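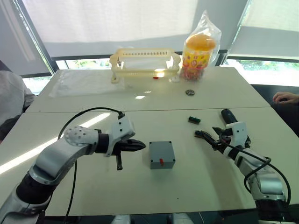

Lastura abre las inscripciones para su tercer Intercambio de Semillas de Primavera

21 de marzo de 2019

Con los almendros ya pasados de flor y los semilleros asomando en tantas galerías y alféizares, en Lastura tenemos el gusto de anunciar que en abril volvemos a reunirnos en la Sala Jonden para cambiar semillas, esquejes, bulbos y, como ya es costumbre entre nosotros, un buen montón de consejos que nadie ha pedido y que todo el mundo acaba agradeciendo.

Este año se han apuntado 39 hortelanos de toda la comarca, entre ellos varias familias que traen variedades guardadas en casa desde tiempos de los abuelos. El catálogo provisional recoge 296 variedades, con mucho tomate, mucha judía y una presencia de calabazas que nos tiene francamente ilusionados. Quien busque el pimiento cornudo que se agotó la primavera pasada a media mañana, que venga pronto, porque sabemos de buena tinta que hay lista de interesados.
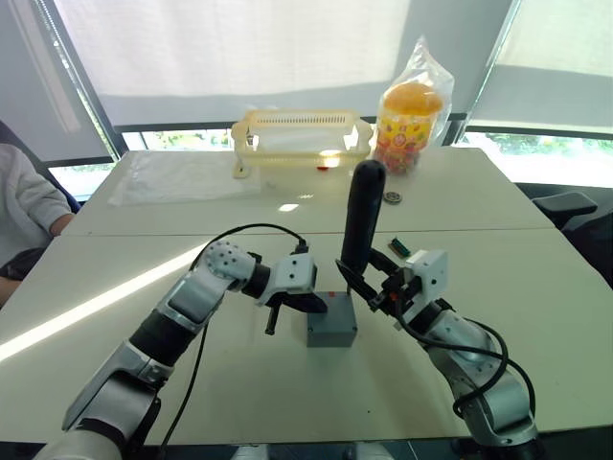 Cada participante dispondrá de su propio sitio para extender sobres, tarros y etiquetas, y pedimos que estas últimas vengan escritas con letra grande y con el año de recogida. Quien prefiera compartir puesto con un vecino puede hacerlo con toda tranquilidad: bastan dos tableros blancos bien arrimados, como los de la foto, para tener una superficie seguida en la que nadie sabe dónde acaban los garbanzos de uno y dónde empiezan las habas del otro — y de ahí han salido, nos consta, unas cuantas amistades. Las semillas muy menudas, como las de lechuga o amapola, es mejor traerlas ya repartidas en sobres cerrados.

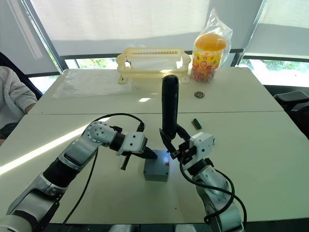

Eustaquio Ochoa
Responsable de comunicación de Lastura

La mañana se abrirá con una charla de Hemi McKinnon, horticultor y gran conocedor de las leguminosas de secano, que hablará sobre cómo conservar la semilla de un año para otro sin cámara frigorífica ni complicaciones. «Un tarro limpio, un armario oscuro y un poco de paciencia dan para muchísimo», nos adelantaba hace unos días por teléfono, y quienes le escucharon en la edición anterior ya saben que el turno de preguntas puede alargarse hasta la hora de comer.

Después llegará el taller de injertos, que tiene 30 plazas y exige inscripción previa. Los patrones de manzano los aporta el vivero Tremeck, al que damos las gracias de corazón. Cada asistente debe traer su navaja, y quien tenga un árbol querido en casa puede traer también varetas, envueltas en papel húmedo y con el nombre de la variedad.
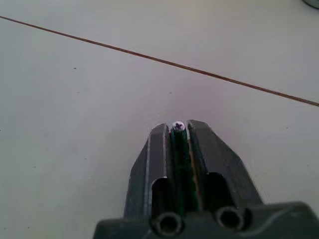
Los injertos terminados se los lleva cada cual a su huerto, con una hoja de cuidados para las primeras semanas. Y para reponer fuerzas, la casa Woldegiorgis servirá café y bizcocho de calabaza en el vestíbulo durante toda la jornada.

La entrada al intercambio es libre y no hace falta traer semillas para llevarse algunas, aunque sí rogamos a quien venga de vacío que piense en nosotros cuando recoja su cosecha. No se admiten semillas tratadas ni híbridos comerciales.

Las inscripciones para el taller se recogen en la sede de Lastura y en el mostrador de la Sala Jonden hasta completar plazas. Los medios que deseen entrevistar a Hemi McKinnon o visitar los puestos antes de la apertura pueden dirigirse al equipo de comunicación de Lastura.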